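4. Church Statements After a Narrow Vote: The Clellard Case 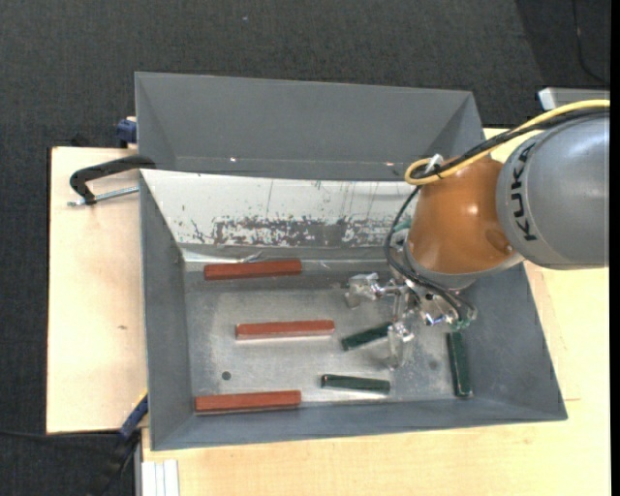 Figure 3. KUKA arm over a gray metal bin on a wooden tabletop.

4.1 Background to the vote

The Clellard assembly voted in January on whether to leave the regional customs agreement. The motion fell by three votes. Debate had run past midnight, and by 7 a.m. the first statements from local churches were already being read out on the radio. Members on both sides had used religious language in the chamber, and several had quoted Scripture directly. Churches were therefore drawn into the argument before most of them had decided whether to say anything.

Section 3 dealt with the speeches made in the chamber. The present section turns to what congregations said to their own members in the weeks that followed. We leave out statements by national church bodies, which were drafted by press offices and have been studied elsewhere (Nouri, chapter 2).

4.2 Material

We collected 78 written statements from congregations in three districts: Nyanda, Gollano and the town of Clellard itself. Most were pastoral letters or notices in weekly bulletins. A smaller group were sermons posted in full on church websites. The shortest was a single sentence asking for prayer. The longest came to 3,000 words and included a reading list. The typical letter was close to one printed page.

Statements were read twice, by different readers, and sorted by their main request to the congregation. Where the readers disagreed, the statement was placed under the request that came first in the text. Tahmineh Nouri checked the final sorting against the originals.

4.3 What the statements asked for

The most common request was prayer for those in office, usually with a reference to 1 Timothy 2. Letters of this type seldom mentioned the result. Many could have been sent after any vote, and two from Gollano reused paragraphs from a letter issued before the previous general election.

A second group asked members to keep peace with one another. These came mainly from Nyanda, where the port employs people on both sides of the border and where families were openly divided. One minister wrote that he had stopped taking coffee in the hall after the service "until we can talk about the weather again." Romans 12:18 appears often in this group.

The third group took a position. Some called the result a rescue and others called it a betrayal of the voters. Both kinds leaned on the Old Testament, and Jeremiah 29 was used to support opposite conclusions: for some writers "the welfare of the city" meant keeping the agreement, and for others it meant local control over trade.

4.4 Size of congregation

Congregations with more than 600 members almost never took a position. Their letters were also slower to appear. Smaller churches wrote sooner and more bluntly, and they named the local assembly member more often. We cannot say from the texts alone whether this reflects closer agreement within small churches or simply fewer people reading a draft before it went out. The interviews in Section 5, carried out under the Detik project, take up that question with the ministers themselves.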